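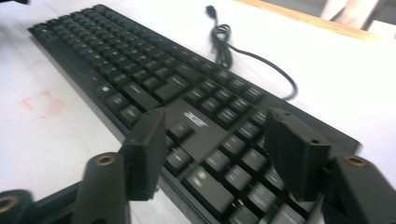 Randbridge Voices: progress report to the end of July

Prepared by Parisa Zamani, project lead, for the Jabłońska Fund

It has been a brilliant few months and I'm delighted to have so much to tell you. When you agreed to support us we had a cupboard full of cassettes, a rough plan and a lot of hope that people in Randbridge and Ziltham would want to talk about the old market. They did, and they keep bringing their aunties!

Recordings

We now have 168 interviews safely copied from tape, including the whole of the Wiriria set, which we had half given up on. Two tapes had snapped near the start and Kulap Saithong spliced them by hand. One of them is a fishmonger explaining how she set out her stall in the dark, and it is wonderful, with the church clock going in the background and somebody shouting about crates all the way through.

We have also made 12 new interviews. Most were done in people's own kitchens, so there are kettles and dogs on a few of them. We've decided to leave those in.

Typing up

Progress is slower on this side, though the quality is very good. An hour of speech takes most of a day to type, longer when there are several voices or a lot of Ziltham dialect. We had a long and happy argument about how to spell "scranny" (two ns won). Kulap has written a short style guide so that everyone handles pauses, laughter and half-finished words in the same way, and the newer transcripts are much easier to read as a result. The earliest batch will need going over again to match. 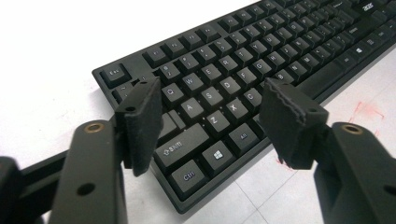 Listening afternoons

The Saturday sessions at the library have become the heart of the project. We play three or four clips, put the tea on and let people chat. At the last one a man recognised his grandfather's voice, and his daughter had never heard it before. Several of our new interviews came straight out of these afternoons.

Money

Spending is close to plan. Tape repair came in £200 over, covered by savings on room hire, as the library has let us have the upstairs room free. I'd like to talk to you about moving a little of the travel budget into printing.

Still to do

Permission forms for the older tapes are the main worry. We have traced most of the families but some have moved away, and we won't put anything online without a signature. The website is also behind, with the map page only half built.

Next on the list is the booklet. We have a first choice of extracts and a cover drawing, and I'll send you both as soon as the proofs are back.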